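Fodska Trisance
Remote demonstration kit for two-armed humanoid robots

Part numbers: TR-213 (operator station), TR-222 (operator station plus wrist camera pair)

Overview

Trisance lets an operator show a robot a task by driving both arms from a seated or standing station. Arm motion, grip command and camera video are recorded together and saved as one episode per attempt. Episodes can be replayed, trimmed, tagged and exported for training.

The kit fits robots with two arms and a forward or downward head camera. It does not replace the robot's own motion controller. Commands pass through a bridge box that sits between the station and the controller and applies the speed and force limits set by the site.

Wrist cameras

Soft items such as fruit are hard to judge from the head view alone, as the hand hides the contact point. The wrist pair in TR-222 mounts behind the fingers and streams to a second pane on the operator display. Focus is fixed. Objects held very close will look soft, and this is normal.
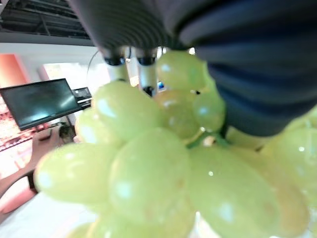 Wrist view with a bunch of grapes in the grip.

Grip command is proportional to trigger travel. For grapes, berries and similar items, use the Light profile and limit closing speed to 51 percent. The profile name is stored with each episode, so light and normal demonstrations can be sorted later.

Head camera and arm mapping

The head view is the operator's main view. Mount or tilt it so that both hands and the full work area stay visible through the whole task. Arm mapping is relative: holding the clutch pedal freezes the robot's arms while the operator moves back to a comfortable position. Each arm has its own clutch, and one arm can be parked while the other works.

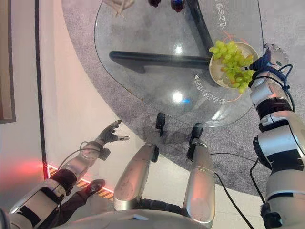

Can the operator stop partway through a demonstration and carry on?
Pressing the clutch pauses motion while recording continues. Pauses longer than the set limit are marked in the episode and can be removed at export. If the bridge box trips a force limit, the episode is closed and a new one has to be started.

Recording

Video and joint data are logged at 60 samples per second on a shared clock. Each episode carries the task label, operator ID, grip profile and a result flag (success, fail, discard). The flag is entered by the operator with the left thumb button before the next episode will start.

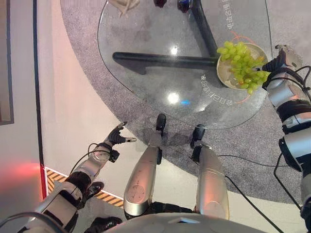
Head view, right hand reaching toward the bowl, left hand open.

Failed attempts should be kept and flagged fail. Discard is meant for episodes with a camera dropout, a wrong label or a person in the work area.

Setting up a tabletop task

Place the items within reach of both arms and save a reference image from the head camera. The station can overlay this image at reduced opacity when the table is reset between episodes. Vary item positions on purpose after each block. Glass tops give strong reflections, so check the head view for glare before the first episode.
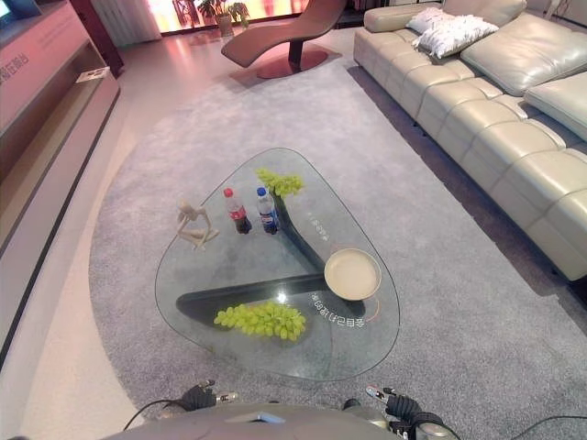 In the box

Operator station with two hand controllers
Bridge box and power supply
Dual clutch pedal
Wrist camera pair with brackets (TR-222 only)
Cable set and strain relief clips

Ordering and support

Units ship from the Wallska warehouse. For mounting drawings, contact Lucía Arrieta. For controller compatibility, contact Boris Delić and include the robot model and firmware version.

Page revised 19 April 2026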